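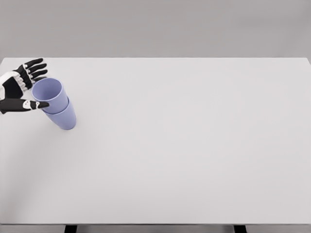
Volume 4

Pisar Crockery Words

README for the fourth release, 25 March 2021

Pisar is a collection of the words people use for the things they drink and eat from — cup, mug, beaker, tumbler, bowl, dish, and all the wonderful local oddities in between. It began as a list on the back of a calendar and has grown into a proper little dataset, and I'm still delighted every time a new word comes in!

What's in it

The main file, words.csv, has 3,594 entries. Each entry is one word or phrase as given by one person, so the same word can turn up many times over. That's on purpose. If half a town says "beaker" and the next town along has never heard of it, you want to be able to see that.

Of those entries, 2,331 come with a sentence showing the word in use. The sentences are my favourite part. People write down what their gran used to yell from the kitchen, or what the sign said in the church hall, and you get a whole household in a dozen words.

Columns

word: as the person spelled it, even where the spelling is a guess
thing: the kind of object meant, from the list in things.txt
place: Trerkville, Parsons, Centon or other
age_band: in steps of ten years, blank if not given
sentence: free text, may be blank
colour_word: filled in only where a colour is part of the name, like "the blue jug" used for any jug at all
note: anything I wanted to remember

Where the words came from

Paper forms went out in Trerkville and Parsons, at libraries, a curling rink and two bakeries. Centon was done mostly by mail. The forms asked the same 55 questions in each place, though the order changed between Volume 2 and Volume 3 after people kept getting tired before they reached the bowls. If you compare volumes, keep that in mind. The bowl answers get a lot livelier from Volume 3 on.

Words marked "other" were sent in by people who had moved away, or who had heard about the project from a cousin and wanted in. They're great fun but please don't treat them as a sample of anywhere.

New in this volume

The cup and mug entries have been gone over again from scratch. "Cup" was a real headache — some people use it for anything you drink from, some only if it has a saucer, and a few in Parsons only if it has no handle. The old files lumped these together. There are now three separate values in the thing column: cup_any, cup_saucer and cup_plain.

Spelling in the note column is now Canadian throughout. The word and sentence columns are left exactly as written.

Known problems

Age bands are missing for most of the Centon mail forms. The question was on the back of the sheet.

"Dish" and "dishes" are still mixed up. I'd love help with this one.

A few sentences have been shortened to take out family names and street addresses.

Using it

Free for teaching, research and plain curiosity. Please name the collection and the volume number. If you make a map, send me a copy, I'll be thrilled.

Volume 5 is planned for September and will add teapots.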